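Speaker notes – looking after the hand-held gripper
Harkham workshop series, October session, second talk after lunch

Slide 1. Title

Say who I am and which unit this is. Unit 3 of the Pelkonen grippers, kept on the Urkton bench. Everything tonight is for that unit. The other two have the older mounting block and some of the clearances are different, so don't carry the settings across.

Mention that Yu-ting Lo wrote the first version of the maintenance sheet and most of the order of work is still hers.

Slide 2. Why the linkage gets looked at first

People come to me about fingertips. Most of the time the fingertips are fine and the play is further down. There are four arms and each one turns on a brass bushing. When a bushing wears, the tips still meet, but one sits slightly proud of the other and thin material slides out the side.

Ask the room who has had a grip let go on film and gone straight for the screws. Wait for hands.

Slide 3. The closing check

The check is done on plastic bag film. A block of foam or a cardboard tab will hide a bad closure, and film won't. Gather a fold, close on it, and look at the seam between the tips from top to bottom. You want a thin, straight line with the film bunched into it.
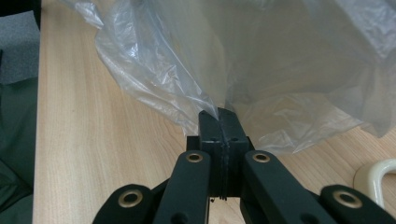 Closing check on bag film, fingertips together, all four bushings in view.

Point out the seam first, then the two bushings on the inner arms. Don't rush this one. Let people at the back come forward if they want to.

If the line opens toward the top, the tips are out of parallel. If it opens toward the bottom, look for dirt behind the finger block before you touch anything else. Kalevi Karppinen spent most of a morning shimming a unit that had a crumb of dried glue in there.

Slide 4. Order of work

Read these out slowly, they'll be writing.

Open and close by hand, no load. Feel for a catch.
Hold the mounting block still and rock each arm sideways.
Wipe the bushings with a dry cloth. No oil. The Calter grease we used to put on them picks up dust and turns to paste.
Check the screws in the fingertip faces. Finger tight, then a small nip with the driver. The parts are plastic and the threads will strip.
Do the closing check on film.
Write the result in the log before you put the tool away.

Slide 5. Replacing a bushing

The part number in our drawer is 3111. Make sure it's that one, the tray beside it holds a size that looks the same and drops straight through.

Support the arm flat and press the old bushing out from the back. Don't tap it. Clean the hole, check for a crack running out from the edge, and press the new one in square. If there's a crack, the arm goes in the bin and you print another. Sointu Tikkanen has the file.

Change bushings in pairs, left and right together. A new one opposite a worn one pulls the tips off centre and you'll be back at it within the month.

Slide 6. Repeat the check after any repair

Three closures on a fresh part of the film, with the tool held at a different angle each time. A thick, twisted fold loads the tips more than a flat sheet does, so include at least one of those.

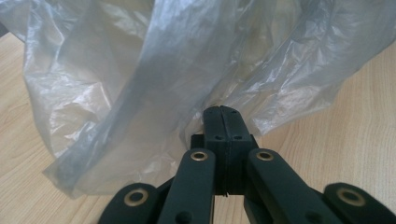

Once you're happy with the closures, run the tool for a short spell and rock the arms again. New bushings can shift a little as they bed in. If one has crept, press it back and try again. If it creeps twice, the hole is oversize and the arm needs replacing.

Slide 7. Service interval

We work to 2000 closures. That figure came out of Paavo Suominen's log for this unit and it suits film and light packaging. If you're gripping anything gritty, halve it.

The counter doesn't reset itself. Whoever does the service resets it and initials the sheet.

Slide 8. Questions

Likely ones: can we swap to steel bushings (no, they chew the arms), can we print the tips in something softer (Jarmo Turunen is trying it, ask him), who orders spares (put it on the sheet by the door).

Leave the spare arm and a worn bushing on the front table so people can handle them on the way out. Get both back before packing up.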